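Automation at Work: The Assembly and Test Hall at Carrilho

Gallery

The Carrilho site began moving its repetitive bench work to automated cells in March. This page is intended for employees at our other locations, for families, and for visitors who have asked what the change has meant for the people on the floor. It accompanies the staff briefing held on Wednesday, December 22, 2021.

Before the change, 18 employees worked in the hall on two shifts. The same 18 are employed there today, and none has been moved to another site against his or her wishes. What has changed is how the hours are spent. Under the old arrangement an operator could expect to plug and unplug test leads for most of a shift. Sore wrists and thumbs were the most common complaint recorded by the health office, and job rotation every 60 minutes eased the problem without removing it.

Operators now plan the day's runs, check the results, and decide what is to be done with parts that fail. Each received 30 hours of paid training, given partly by the supplier, Hakeo, and partly by colleagues who had taken the first course. Pay grades were reviewed once the training ended, and the operator grade was raised by one step. The Monach scheduling software, already in use in the warehouse, was extended to the hall so that shift leaders can see which benches need a person and which can be left to run.

Not every effect has been welcome. Several employees have told us that the hall is quieter than they would like and that they miss working side by side. The morning meeting has been made longer for this reason, and the shared break has been restored. Others found the first weeks of supervising a cell more tiring than the work it replaced. Velimir Nedeljković, shift leader, asked that no one be assigned more than two cells at a time, and this limit is now part of the site rules.

A survey in the fall drew 63 replies from across the site, including the offices and the warehouse. The full results are posted beside the canteen entrance and may be requested in print from the personnel office. Questions about grades and training should be sent there as well.

The Damis building will follow next year under the same terms. Employees there will be invited to spend a day in the hall before any equipment is ordered, and their remarks will be added to the plan.

Bench work: two arms at a wall-mounted power strip, one holding a black plug against its face.
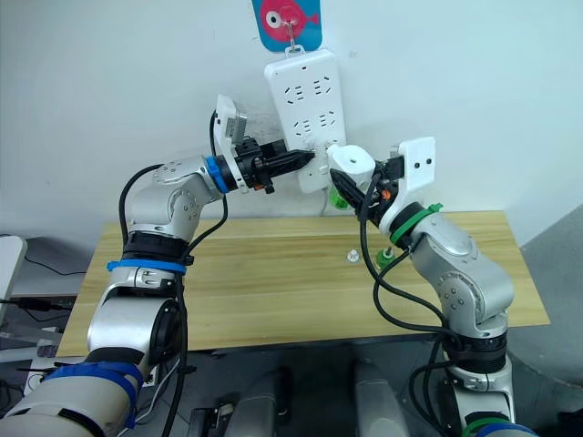 Contact: Carrilho Personnel Office | © 2021 Carrilho. All rights reserved. | Back to top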